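How to keep a simple stat sheet for your kid's football team

When I took over the stats for Udier's freshman squad in August, I had a clipboard and no clue. Colette Gaillard, our head coach, wanted rushing yards by halftime of the first scrimmage (ha!), so I had to learn fast.

Start with one line per play. Write the down, the yard line where the ball was snapped, the jersey number and the yard line where it ended up. Skip the math for now! If number 65 recovers a fumble, just put 65 FR and keep your eyes on the field.

Use 2 colors of pen, one for us and one for them. I go through a 500-sheet pack of paper in a season, and I print my sheets sideways so a whole drive fits on one page.

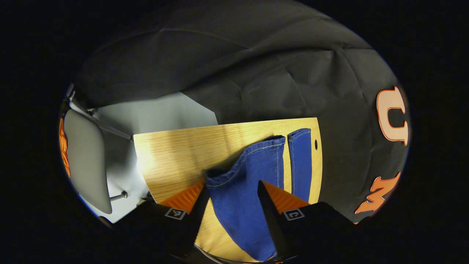
After the game, add up each runner's yards and check them against your drive totals. Our best kid against Braria had 96 yards on the ground, and I'd first given him a few of Hugo Pichon's carries. Sacks come off rushing yards in high school ball, so don't forget those. Then text the totals to the coach before you go to bed.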